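By March I was dreaming in spreadsheets. The refurb shop had money for exactly one more robot cell, and as I'd once said out loud that I understood depreciation, the job of choosing it landed on me.

There were two quotes. Boonyarit wanted 42 thousand for the lot, training thrown in. Votero came in cheaper, until you turned the page and found the grippers were extra, the service plan was extra, and somebody had charged us for "site familiarisation", meaning a bloke coming round for a cup of tea. I put it all in columns. The columns didn't help, so I took my laptop down to the bench where the old Dells were being stripped and did my sums there.
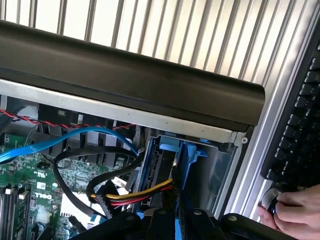
Photo: Plundia workshop

I've always found it soothing, watching a drive bay. Blue rails, a silly tangle of cables, everything made to fit something else! My plan had been much the same. If we pulled the drives from 50 towers a day, the cell paid for itself in 3 years. If we managed fewer (a bad delivery, a stubborn clip, flu) it paid for itself roughly when I retired.

And then there were the fixtures. I'd budgeted nothing at all for fixtures. You need somewhere to put a processor down, it has to be the same somewhere every time, and each make of machine seems to want its own. We could print them ourselves, but printing takes hours and filament, and my neat little total had neither in it.

I added a row. Then I added a row for the things I hadn't thought of yet, and made it the biggest on the page – which felt like cheating, but it was the first number all week I believed.
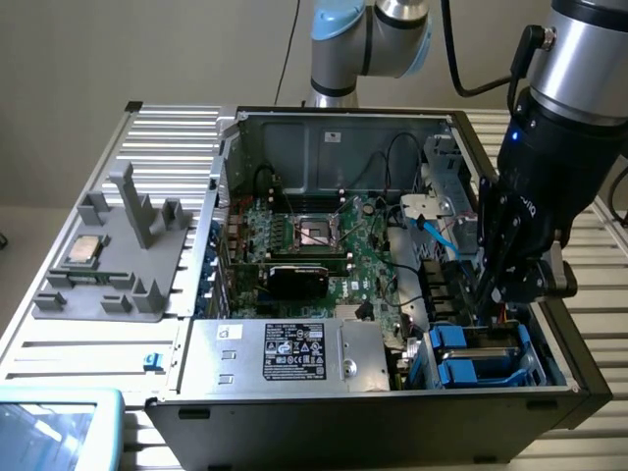 Privavance rang while I was still typing, to say that they had an ex-demo cell going, same reach, one careful owner, and would we like it before the end of the month or should they offer it elsewhere?

I asked whether the grippers were included.

There was a pause, and some paper being shuffled.

"Which ones did you want?" said the voice, and I opened a new column.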